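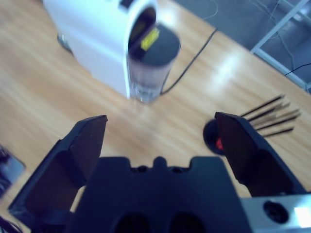

*The coffee corner, Prarkard, October 2019*

Perihan Kaplan didn't believe in the coffee. She had been told it was included in the rent, and in her experience anything included in the rent had been paid for somewhere else, probably in the heating.

"It's from Girnus," said Fongchan Kaewmanee. "Good machine. Four hundred cups and no trouble."

"Who says four hundred?"

"Girnus."

She bent and looked at it. White, smallish, on a table somebody had polished too often. She had seen better-looking ones put out for the dustmen.
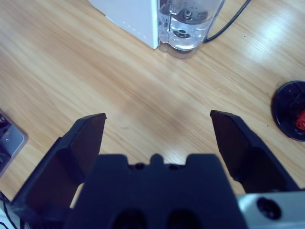
"And what's wrong with the table?" she asked.

"Nothing's wrong with it. It came from Vositz."

"Vositz closed."

"Before they closed."

She ran a hand along the grain. It felt like a decent table, which bothered her. Decent tables didn't end up in rented rooms at Prarkard unless a leg was about to go. She leaned on it, hard. It held, but she thought it was only being polite.

Fongchan had the brochure open by now. The old tenant, a man called Koubek, had left it behind with his rent book and a bill for 2,627 that he seemed to have had no plans to pay.

"You get a choice," Fongchan said. "Red, purple or light blue."

"What's the difference?"

He turned a page, then turned it back. "The purple's meant to be rounder."

"Rounder than what?"
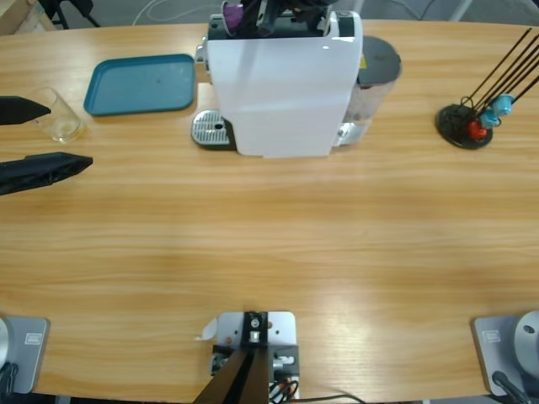
*Purple, on Fongchan's advice*

He said she could at least try one before making up her mind. Perihan said her mind had been made up on the stairs. All the same she pulled out a chair and sat down with her coat on, and asked whether Koubek had drunk this stuff.

"Every day."

"And where is he now?"

"Leeds, I think."
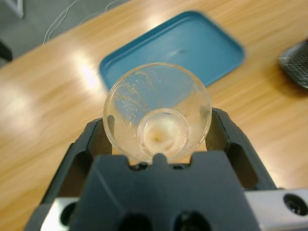 She considered Leeds for a while. It didn't prove anything either way.

"One cup," she said. "And I'm still not signing for the heating."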